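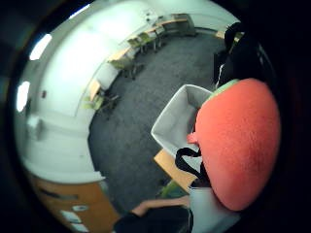 Desks and chairs along the wall of the session room, with a white bin in the foreground.

Call for Participants: Hand Tool Sorting Sessions, Equipment Planning Study

Cetonness invites adults to take part in paid sessions supporting its equipment plan for the coming budget year. The results will help the planning office decide how many hand-worn devices and gripper tools to purchase, and which supporting items should be leased.

Two suppliers, Niso and Waweru, have submitted price proposals. Before either is accepted, the office requires records of how long ordinary users can work in comfort with each type of tool, and how often a unit must be adjusted between users. The purchase request will be filed in November.

Participants will pick up small items and place them in a bin while seated at a table. Each session lasts 45 minutes. A total of 169 places are available at the Osgate site.

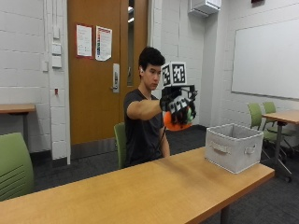 A seated participant holding an orange ball in the gloved hand, with a gray storage bin on the table.

Applicants must be 18 or older and able to sit and reach with one arm for the full session. No technical background is required. Persons employed by either supplier are not eligible.

Payment is $200 on completion of four sessions - partial attendance is paid per session. Travel costs are not covered.

Applications are due by 2 Jun 2026. Please send your name, hand size if known, and available hours to Stella Sang, Equipment Planning, Room 486, Osgate.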